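Two weeks with the Tondix picking kit

17 March 2019
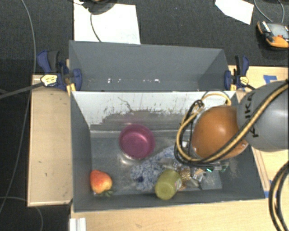
So I finally have enough hours on the Tondix kit to say something useful about it! If you missed my last post, it's a software and calibration package from Feretti that's supposed to get an arm picking mixed stuff out of a bin without you teaching it every single item. It costs 990 for the basic license (the support plan is extra, and I skipped it).

Setup took me nearly 3 evenings. Most of that went to the calibration routine, which kept quitting at step 28 until I found a forum post saying to turn off the auto-save. Why is that not in the manual? The manual is pretty good otherwise, and I love that the stop settings get a chapter of their own.

Picking is where I'm happiest. Hard shapes like bowls and fruit are easy for it, and it plans its moves faster than the Grandia package I had before. Cloth is okay. Clear plastic is still a pain, and I've got 2 support tickets open about it (no answer yet, grumble). Oh, and clamp your bins down, please, or you'll be redoing the calibration all week.

Would I buy it again? Yeah, I think so, though I'd wait for the next update if you mostly handle shiny packaging. I'm trying the Conceição add-on next and will post my settings file once I've cleaned it up.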